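Workshop notebook, gray drawer cabinet
16 May 2019

Continued from the page of Trudy. She asked me to write down the state of the cabinet before we decide about new paint, so I do it today and I try to be complete.

The cabinet is the one we got when the Anozie office closed. It was pale green then. Brisa Carrillo painted it dark gray with two coats of Uller furniture paint, matte. I was against matte for a work surface and I said it at that time, but I must admit that it is pleasant to work on, it gives no shine in the eyes when the lamp is on. The problem is the wear. Every small thing that we drag over it leaves a line.

Size of top, measured with the steel ruler: 415 mm from the front edge to the back. The new mat must be cut for this. Last time somebody ordered from the Bikik catalog by eye and the mat was hanging over the edge, so please use my number.

Went over the top with side light and then with a dry cloth. Most marks are only in the paint, I cannot feel them with the fingernail. Two of them I can feel, both near the front. Dust comes back fast, I think from the sanding next door. 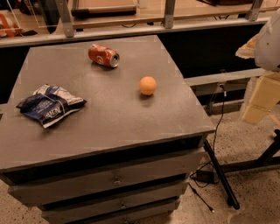
Cabinet top with the can, the ball and the snack bag. Scuffs and light dust marks on the paint.

The three things on the top are the ones for the sorting exercise. Notes for each:

Can – red, crushed, lies on its side. It is good like this, a round can goes rolling and we lose time. Please do not replace it with a new one. The rim can be sharp where the metal is bent, so look before you put it down and do not push it sideways over the paint.

Ball – the small orange one. Check that the top is level before using it. I put the spirit level in both directions and the bubble was in the middle from left to right, but a little bit off from front to back. One folded card under the back foot was enough. To do: a real felt pad, 16 mm, there should be some in the Plistia box.

Snack bag – dark blue and white with silver inside. It changes its shape each time one touches it, therefore the results with it are never the same twice. Trudy Tamihana wants to flatten it under a book overnight. I prefer it crumpled, because waste in real life is crumpled. We did not agree yet.

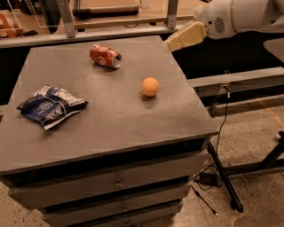 Same cabinet, drawer side. Small round knob on each drawer.

Drawers: all three open. The upper one sticks on humid days and I rubbed candle wax on the runners, it helped for now. The knob of the middle one was turning in the hand, I tightened the screw from inside. Not too strong, the wood there is old and I do not want to crack it. The bottom drawer I only opened and closed, it is heavy with the cut-off pieces and they should go somewhere else.

Paint: what is left in the tin is perhaps enough for one coat of the top, not for the drawer fronts. The fronts look fine to me. I would sand the top lightly with 240 paper, wipe, one coat, then wait two full days – last time we waited one night and the can left a ring.

Open points
Who buys the mat, and from which budget
Felt pad for back foot
Empty the bottom drawer before June
Ask Brisa if she remembers the exact color number, the label on the tin is not readable anymore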